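Setting up the sim cell before the real one

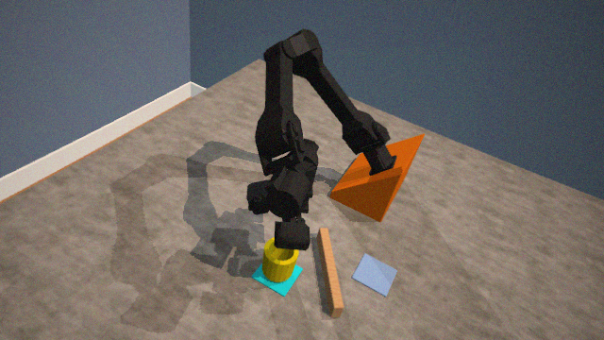 The arm over the yellow cylinder, cyan square underneath, blue square still empty.

I spent most of October getting the simulated cell into a state I trust. The task is simple. Pick up the cylinder, carry it past the bar, set it down on the blue square. The setup took longer than the task deserves.

The first problem was the base. I had the arm mounted 10 mm too low in the model, so every approach came in short and the fingertips hit the rim. Manju Joshi spotted it when she compared my mount file with the one she uses for her Trideck cell. I fixed the offset and reran 200 grasps overnight. 18 failed, most of them with the gripper turned too far at the wrist.

Next was friction. The default value let the cylinder slide out on the way up, so I raised it a little at a time and wrote down each value. I also cut the closing speed by 40 percent. That helped more than the friction did.

I keep a short checklist now – zero the joints, check the base offset, reset the objects, run one slow pass with the gripper open. It takes a few minutes and I do it every time I change the scene file.

The bar is still a nuisance. If the path is planned too low, the wrist clips it. For now I have a fixed waypoint above it, and I'll try a proper planner next week.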